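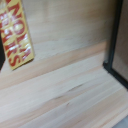

Why did the Hallis batch of glaze craze again? Too much soda ash, and I fired it 2 cones hotter than Nga Chu's card says to.

January 26, 2024. Kiln log, shelf tests. Pulled the Zultgate tiles this morning and they look great, a soft gray with hardly a pinhole (finally!). Recipe 502 is the keeper. Hậu Giáp wants it a touch more matte, so next round I'm bumping the clay up and leaving the silica alone. Still need to order more cones before the Ung mugs go in, and the lid gasket is shedding again.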